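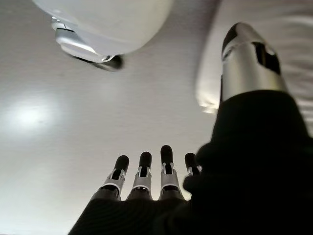 Bench notebook, Omport cell -- June, 14:20

Handling rules, soft goods, revision in progress

Purpose of this entry is to get the working rules for two-arm handling of soft items into one place before the Drernis checklist is updated. The old checklist was written for rigid parts and several lines in it do not apply.

1. Hand check before power. Each finger is looked at from the palm side, base joint to tip. Linkage openings in the metal segments must be clear of thread and lint. Tip pads seated, no lifted edge. The glove material over the palm must not reach into the thumb joint at full flex. Log it as pass or fail. "Looks OK" is not an entry.

2. Grip points. Both grippers hold at the ends of the item, never one end and the middle. With loose or fringed material, close on the body under the fringe where possible. If strips end up between the fingertips, note it and keep the run, but mark it so it is not pooled with clean grips.

3. Force limit. Zunodus controller is set to 51 percent of rated grip for anything wrapped. Last month it was left at 87 after a rigid-part session and carried over into the next log. From now on the value is read back and written down at the start of every session, including sessions where it was not changed.

4. Cables. External cable loops stay outside the swept volume of the elbow. Move each arm by hand through its range with drives off and watch the loop at the wrist sensor. A loop that passes at the home pose can still catch with the arms raised. 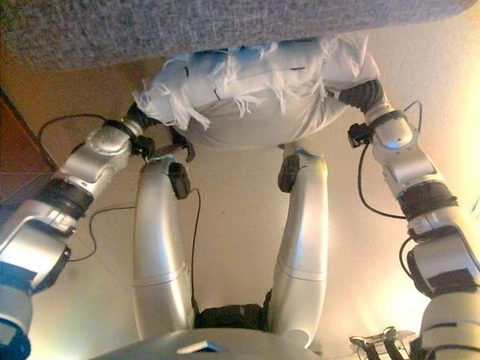

The arms-raised case is the one the old checklist missed. Step 4 was only done at home pose, so a session could be signed off without the cables ever being checked in the pose where both grippers share a load up against a surface. Proposed wording: "Check at home, at full reach, and at the working pose for the day." Three lines on the form, three initials.

5. Contact with fixed surfaces. Pressing an item against a surface counts as contact work and uses the reduced speed table. Same rule for a padded or textile surface. Softness does not exempt it -- the arm still stops against something.

6. Stop and release. On a stop, grippers hold. Release is a separate command given by the operator after a hand is under the item or it is supported some other way. Do not chain the two in a script.

Cycle counter read 1,678 at start of entry. Rodrigues service note asks for a linkage inspection every 700 cycles, so the second one is overdue by 278. Booked for tomorrow morning, no two-arm work until it is signed.

Open: whether rule 2 needs a minimum grip depth. No data yet. Leave blank on the form.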